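墙缝里的种子：Magalhães街老石墙植物调查

课程项目报告
作者：Cremilda Assunção
指导老师：Trygve Rustad
同组：Firouzeh Rostami（野外记录）、Pirmin Haslinger（土壤与制图）

一、为什么选这堵墙

Magalhães街的石墙我从小走到大，以前只觉得它灰扑扑的，靠公交站那一头还总有一股潮味。去年秋天植物学导论课讲到“岩生植物”，老师放了几张悬崖上的照片，我当时就想，这不就是我家门口那堵墙吗！墙缝很窄，没有多少土，夏天石头晒得烫手，雨水来得急走得也快，可到了春天，上面照样开花。于是选题的时候我第一个举手，Firouzeh和Pirmin也很痛快地加入了。

墙全长将近200米，沿着Plareo河的旧河岸修成，北段用的是大块毛石，缝里填的是石灰砂浆，南段在修路时重砌过，用了水泥勾缝。两段墙挨在一起，朝向也差不多，材料却不一样，简直是现成的对照组。我们的问题就从这里来：

石灰缝和水泥缝里长的植物有什么不同？
墙上的种子主要是怎么来的，风吹来的，蚂蚁搬来的，还是从墙头的花园掉下来的？
缝里的积土中还藏着多少能发芽的种子？

最后一个问题我自己最喜欢。土壤里保存着的、还没有发芽的种子叫“种子库”，课本上讲的都是草地和农田的种子库，墙缝的种子库我们在图书馆里几乎没找到多少可以直接参考的东西。

二、前期准备

正式采样之前我们花了不少时间认植物。墙上的植物常常长得又矮又瘦，跟图鉴上的标准照差得很远。比如长在阴面的铁角蕨，叶子小得像睫毛，Pirmin第一次看到时以为是苔藓。还有蔓柳穿鱼，这是我最爱的一种，花淡紫色，像一只只小小的兔子脸，结果以后花梗会背着光弯过去，把蒴果送进墙缝里。也就是说它会自己把种子“种”进墙里！读到这一段的时候我在阅览室里差点喊出来。

我们也去拜访了墙头那座花园的主人Hugo Bermúdez先生。他在园子里种了金鱼草、桂竹香和一大片薄荷，对我们要在他家墙外面刮土这件事非常支持，还把他手写的种植记录借给我们看。他说桂竹香是搬来的第二年种下的，后来再也没有补种过，墙上那些都是“它们自己走下去的”。我们后来在墙面上找到的桂竹香，位置确实集中在他家花园的正下方。

三、方法

1. 植被记录
我们把墙按石灰段和水泥段分开，各自选取若干样方，用绳框贴在墙面上，记录样方内出现的物种、大致盖度，以及植株是扎在横缝还是竖缝里。高处够不到的地方用望远镜看，只记能确认到种的。认不准的拍照带回来，和标本馆的材料比对，仍然不能确定的只写到属。

2. 积土采集
用窄口的小刮刀从缝里取土，装进纸袋。塑料袋我们试过一次，里面容易返潮，后来全部改成纸袋。每个样方取土的量尽量一致，但竖缝里的土实在太少，有时刮半天只有一小撮，所以竖缝的数据我们单独讨论，没有和横缝直接比。为了不伤到墙，砂浆本身一概不动，只取已经松散的部分。蕨类生长的缝也避开了，它们长得太慢，我们舍不得。

3. 种子分离与辨认
土样先风干，用一组筛子分级，再在放大镜下用镊子把种子挑出来。这一步是整个项目里最花时间也最让人上瘾的部分。蔓柳穿鱼的种子圆圆的，表面有一道道弯曲的棱，像迷你核桃；酢浆草的种子带横纹；罂粟属的种子像小肾脏，表面是一格一格的网。看得多了以后，不用翻手册也能认出来。挑出的种子按种类和来源段分开存放，标签写明段落、样方和缝的走向。

4. 发芽试验
挑出来的完整种子一部分留作对照标本，其余放到湿滤纸上，在Mirico温室里培养，持续八周。温室给了我们靠窗的一个架子，白天自然光，夜里不加热。每次去浇水的人负责记录新发芽的数量，发过芽的立即移走，避免重复计数。

四、结果

我们从全部土样里一共挑出803粒可以辨认的种子。先说最直观的发现：石灰段比水泥段丰富得多，无论是看墙面上长着的植物，还是看土里藏着的种子，结论都一样。石灰砂浆软，风化以后会留下空隙，根钻得进去，土也存得住；水泥缝又硬又密，植物基本只出现在开裂的地方。有意思的是，水泥段的裂缝一旦打开，里面的种子密度并不低，说明种子一直在往墙上落，缺的是落脚的地方。

物种组成方面，石灰段的常见种是蔓柳穿鱼、铁角蕨、墙草和桂竹香，水泥段则以酢浆草、早熟禾和一些路边常见的杂草为主。Firouzeh指出，水泥段的这些种几乎都能在人行道的砖缝里见到，所以这一段更像是人行道“爬”到了墙上，石灰段才有自己的一套植物。我很喜欢这个说法，汇报的时候也用了。

关于种子的来源，我们按种子的结构和花园记录做了推断：

带冠毛或者特别轻小的，归为风播，在墙的上半部更常见。
带油质体的，归为蚁播，主要出现在靠近地面的横缝里，旁边往往能找到蚂蚁的通道。
和墙头花园物种一致的，归为掉落，分布紧跟着Hugo先生的花坛。
蔓柳穿鱼单独列一类，因为它自己播种，总是出现在母株附近。

发芽试验里最让我们激动的是罂粟。墙面上没有看到任何一株开花的罂粟，可是从北段横缝的土里挑出的罂粟种子竟然发芽了。我们为此把样品标签翻来覆去核对了好几遍，又请Trygve老师重新看了幼苗。老师的意见是，幼苗阶段不宜定到种，写“罂粟属”比较稳妥。这些种子在墙里待了多久，我们没有办法判断。Hugo先生的记录里没有种过罂粟，Plareo河对岸的Jeka空地上倒是每年都有，也许是从那边来的，这一点只能算猜想。

铁角蕨没有种子，靠孢子繁殖，不在种子库的统计里，但是墙面记录里它的分布非常清楚：几乎全在背阴、渗水的石灰缝。Pirmin把这些位置画到墙的展开图上以后，我们发现它们连成一条斜线，正好对着花园里一根旧排水管的走向。原来公交站那头的潮味也是这么来的！

五、讨论

先谈材料。很多老墙修缮时会把松动的石灰缝剔掉，改用水泥，理由是结实耐久。我们的调查没有能力评价墙体安全，但从植物的角度看，换一次材料，几乎就是换了一整个群落，而且原来的积土连同里面的种子一起被清走了。假如将来北段也要修，我们建议分段进行，留出一部分旧缝，让植物有机会从旁边重新长过来。

再谈取样。这次的误差来源很多，最大的一项是深度。刮刀只能够到缝的外层，更深处有没有更老的种子，我们完全不知道。其次是小粒种子的漏检，孔径最小的那层筛子仍然会漏掉一部分特别细的种子，所以像兰科、列当这类微小种子即使存在，我们也看不到。还有一项是人的问题：刚开始那批土样是三个人都不熟练的时候挑的，后来我们把这批又复查了一遍，果然补出不少，主要是颜色和石屑接近的种子。

季节也是个限制。我们的野外工作集中在四月前后，春花植物占便宜，夏秋结实的种类可能被低估了。Firouzeh打算秋天再去做一轮，我已经报名跟着去。

另外有一件事我们争论了很久：发不出芽的种子算不算种子库的一部分？有些种子需要低温或者光照变化才会打破休眠，在温室里不发芽不等于死了。Pirmin主张做染色测活力，可惜当时剩下的材料已经不够。报告里我们的处理是，凡是完整、按压不碎的都计入种子库，发芽结果另列一栏，让读者自己比较。

六、个人收获

这个项目之前，我对“植物”的印象是花盆和公园，现在走路会不由自主地往墙根看，朋友们已经习惯了我突然蹲下来。最大的收获是学会了慢慢看。一小撮灰土倒在白纸上，头几分钟只看得见沙子，再看一会儿，一粒带棱的小核桃就冒出来了，接着又一粒，那种高兴真的很难形容！

我也学会了写标签。听起来很小的事情，可是罂粟那一次，如果标签上少写了缝的走向，整个结果就没法用了。我们现在的规矩是样品没有标签就不许离开墙边，三个人都严格遵守。

和Hugo先生聊天也是意外的收获。他对自己花园的了解细到每一丛花哪年旺哪年弱，这些东西在任何数据库里都查不到。报告定稿后我们会打印一份送给他，展开图也会放大一张，他说想挂在工具房里。

七、后续打算

秋季补采一轮，重点是竖缝和水泥段的裂缝。
对罂粟属幼苗继续养护，争取养到开花后定种。
和Jeka空地的植物名录做一次对比，看看河两岸有多少共有种。
把种子的放大照片整理成一份小手册，给下一届选这个题目的同学用。

参考材料为课程讲义、系标本馆馆藏及Hugo Bermúdez先生的种植记录。原始记录表存放在温室办公室，需要的同学可以向Trygve老师借阅。 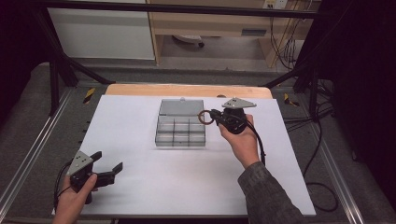 Cremilda Assunção

感谢Firouzeh和Pirmin陪我在墙边蹲了一个春天，也感谢Trygve老师逐页批改初稿。对老墙植物感兴趣的同学，欢迎秋天一起来刮土！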